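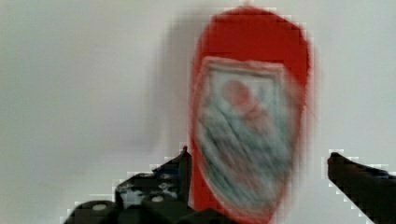 The Wreath on Tikodwood Lane

Chathurika Khan had never in her life glued anything to anything, and she said so, twice, when Jahangir Uddin came up the porch steps with a cardboard box in his arms and a roll of wire around his wrist like a bracelet.

"You told me you wanted something for the door," he said.

"I told you I wanted to buy something for the door."

But he was already in the kitchen, bless him, moving her mail to the windowsill and laying out felt leaves by size. There were 200 of them in all. He had cut every one himself over the winter, after his wife's sewing room was finally cleared and he found he couldn't part with the green felt (or the gold, or a very odd mustard that she had bought by the yard from Justton the week it closed). He had a pattern, too, written in her small slanting hand on the back of a seed packet. It called for 6 circles of wire and 7 kinds of leaf, and somewhere near the bottom it said only, "Then fuss with it."

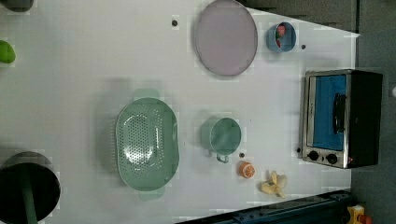
They started with the smallest leaves, the way the seed packet said to, and for a good long while neither of them talked except to ask for the scissors. Chathurika burned her thumb on the glue gun and said a word that made Jahangir laugh until he had to take his glasses off. She had wanted a plain green wreath, but as the afternoon went on she found herself wishing for some color, and what she kept picturing was the pink of a pale mauve plate on a white table, with a little blue bowl sitting beside it. "Do you have anything like that?" she asked, and he dug down to the bottom of the box and came up with a square of felt so close to it that she clapped her hands.

It had been meant for a bonnet, he told her, for their first granddaughter, back when they still lived over in Rolland. The bonnet never got made – the baby came early, in April, and there were other things to do – and the felt had traveled through two moves and one flooded basement without losing a bit of its color.

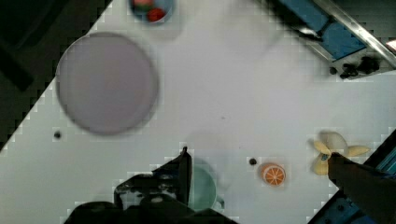 "I can't cut into that," said Chathurika.

"Sure you can. She's in college. She doesn't need a bonnet."

So they made 4 roses out of it, rolling the strips up tight from one end, and the first came out looking like a cabbage and the last came out looking, if you were feeling kind, like a rose. Chathurika put the cabbage right at the top. Then they fussed with it, as instructed, until the light was nearly gone and there was felt fuzz on the butter.

When he had it hung on the nail, Jahangir stood out on the walk with the empty box under his arm and looked at it for quite some time.

"It's a little crooked," he said.

"Come back tomorrow and fix it, then," she told him, and went in to put the kettle on.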